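**Drisano rolling work cart with lift-off top**
Sold by Mitum. Item page last revised Saturday, January 1, 2022.

The Drisano is a gray metal cart frame with a flat work top in two layers. The lower layer is a light wooden board. The upper layer is a white board that you work on, wipe down, and replace when it gets too marked up. The frame and both boards come in one carton. The bin is packed separately.

We sell it to people who sort, pack, count, label, or repair small things and want a clean surface at standing height. Most go to workshops, school labs, and mail rooms. It is not a tool cart and has no drawers.

## What's in the carton

- Cart frame, gray, with side rails fitted
- Lower board, wooden
- Upper board, white
- 8 frame bolts and a hex key
- 2 locking casters and 2 plain casters
- Printed assembly sheet

The white bin is a Sastry tray, ordered on its own line. If you buy the cart and bin together, they ship on the same day but may arrive in separate boxes.

## The top

The wooden board sits in the frame and carries the load. The white board lies over it and is a little shallower, so a strip of the wood stays visible along one long side. Customers ask whether this is a cutting error. The strip gives you an edge to get your fingers under when you lift the white board off, and you can run masking tape or shelf labels along it without putting adhesive on the work surface.

The white board is not fastened at the factory. For most bench work its own weight keeps it in place. If you lean on it hard, or do anything that pushes sideways, use the pads in the hardware bag. Put one at each corner of the wooden board, press for 20 seconds, and lay the white board on top. The pads peel off later with a plastic scraper.

Clean the white board with dish soap and water on a soft cloth. Ballpoint ink comes off with rubbing alcohol. Do not use scouring powder, which dulls the surface and makes it hold dirt. Keep standing water off the wooden board, especially along the exposed strip.

## The rails

Silver rails run along both sides of the top. They are part of the frame and cannot be taken off. Clamps with a narrow jaw will fit them, and so will most hook-and-loop cable ties. Do not lift the loaded cart by the rails. Two people can lift it empty by the frame, one at each end.

## The bin

The Sastry tray is a white plastic rectangle with an open top, a rounded rim, and a small cutout handle at the end. We recommend setting it lengthwise on the left or right of the board, handle toward you, so you can pull it closer with one finger and leave the middle of the surface open for work.

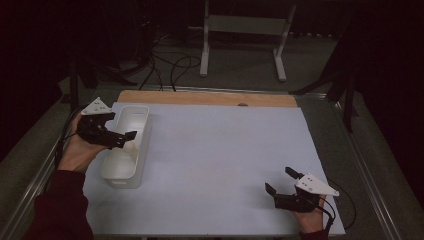 **Can I use a different bin with this cart?**

Any bin with a flat bottom will work, as long as it leaves you enough open board for the job. The top has no slots or pegs, so nothing has to match.

One thing to think about with a white bin is what goes in it. White or clear parts are hard to pick out against a white bottom. For those we suggest cutting a piece of dark felt or construction paper to line the tray. Dark parts need no liner. The tray can be washed by hand in warm water. We don't recommend the dishwasher, as the heat can warp the rim.

## Assembly

Allow 20 minutes with two people. Build the frame upside down on carpet or on the flattened carton to protect the rails.

1. Fit the casters, with the locking pair on the side where you plan to stand.
2. Start all 8 bolts by hand before tightening any of them.
3. Tighten in a cross pattern, a half turn at a time.
4. Turn the frame upright and lock the casters.
5. Lower the wooden board in, then lay the white board over it.

If the frame rocks on a hard floor, loosen the bolts, push down on the corners, and tighten again. If it still rocks, write to us before you shim it. A bent leg is covered, and we would like to see it.

## On carpet

The cart is fine on low carpet, including office carpet tile. It rolls with more effort there, and the casters may leave dents if it stands in one place for a long time. Thick carpet is a problem because the top will not stay level. Keep power cords and other cables out of the path of the casters before you move it.

## Replacement parts

Upper boards are stocked all year. Lower boards are cut to order and take 6 working days. Casters are sold in pairs. Bolts and corner pads are free for the first owner, and you only pay postage.

If your frame came from the earlier Wokilach line, the Drisano upper board will fit, but the lower board will not. The Wokilach frame has a deeper lip. Check the sticker under the near crossbar if you aren't sure which one you own. Frames made before the change in September have the old sticker even if the invoice says Drisano, so send us a photo of the lip in that case and Dinesh Gunawardena in parts will match it for you.

## Customer notes

"Bought two for our repair room. The strip along the back is handy for labels. Wish the casters were bigger." *Mali Craddock*

"Solid once the bolts are tight. The assembly sheet shows the frame facing the wrong way in step 3. I took it apart once before I worked that out." *Zlatko Milošević*

The sheet has been corrected. Older cartons may still have the first printing, so follow the steps on this page if the two disagree.

"I use the bin more than I thought I would. Lined it with a piece of black felt as suggested. The white board has picked up a gray mark from a rubber mat that I can't get out." *Murdo Lamont*

Rubber mats and rubber feet can stain the white board for good. Put a sheet of paper or a cloth under them.

## Ordering and returns

Order through the Mitum parts desk or your usual account. For quantities over 20, ask for Adeel Bhutto, who handles freight orders. Unopened cartons can be returned for a full refund. Assembled carts can be returned if the boards are clean and all the hardware is in the bag. Liners and cut felt are not returnable.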